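Replacing the heater blower resistor

The fan in my wagon quit on the first three speeds back in November. It still ran on high, so for a few weeks I drove with it either roaring or off. When low speeds go and high keeps working, it's nearly always the blower resistor, and on this car the part is cheap enough that I didn't bother testing anything first. I should have, and I'll get to that.

Finding the part

The dealer wanted $63 plus shipping and couldn't say when it would come in. I looked at used ones, but a used resistor is the same age as the one that failed. In the end I bought a new aftermarket one made by Pranell from Lopes, the parts counter over by the rail yard. They had it on the shelf. If you call them, have your build date ready. There are two versions of the connector and they look almost the same in the catalog drawing.

I read up on the job at the kitchen table on Monday night and wrote down the order of things, which saved me from pulling the whole glove box for no reason. 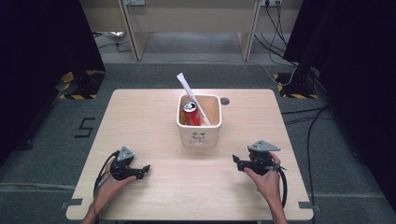
Can of soda in the square planter with the face on it.

The owner forum says two hours. It took me less than one, and part of that was looking for a dropped screw under the seat rail.

Getting to it

Disconnect the battery. Slide the passenger seat all the way back. The lower trim panel under the glove box is held by two plastic clips and one screw at the door side. Pull the clips straight down. If you pull toward yourself they snap, and new ones come only in bags of 10.

With the panel out, the resistor is on the left side of the blower housing, held by two screws with 6 mm heads. A short socket and a small ratchet will reach both. The rear one you have to do by feel. Mine had some rust on it and needed penetrating oil and a ten-minute wait.

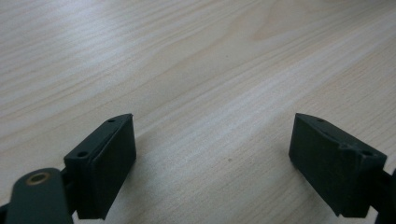 The connector

Take a good look at the plug before you put the new part in. I didn't, and the new resistor worked for one evening and then lost second speed. The terminal in the harness plug was brown and the plastic around it had gone soft. A worn blower motor pulls too much current, the plug gets hot, and it takes the resistor with it.

I wrote to Joar Isaksson, who has the same car with a lot more miles on it. He told me to spin the blower cage by hand with the power off. It should coast for a turn or two. Mine stopped right away and made a scraping noise. There was a pile of leaf stems packed under it. I cleaned those out, put a drop of light oil on the shaft, and it turned freely after that.

For the plug I bought a pigtail from Urkora, five wires, with crimp connectors in the bag. I threw out the crimps and used better ones with heat shrink. Do one wire at a time so you don't mix them up, and stagger the joints so the bundle will fit back behind the bracket.
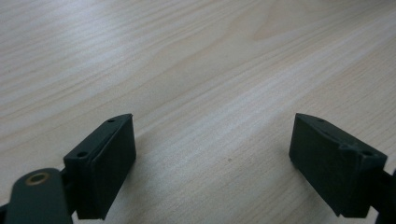
Light wood, with the grain running on a diagonal.

Cabin filter

While the panel is off, change the cabin filter too. Mine was black at one end. I used a Tosoreo because it was there at the counter, and it fit fine, although the frame is a little flimsy and you have to push the last corner in with a finger. The arrow on the edge points down on this car.

Where it stands now

All four speeds work, and the fan is quieter on low than I remember it being. I've put 1212 miles on it since the second repair and checked the plug once. No browning, and it was only a little warm after half an hour on high. I'll pull the panel again before summer, when the air conditioning has the fan on high most of the day. The rear speaker on the driver's side has started to buzz, so I'm doing that next.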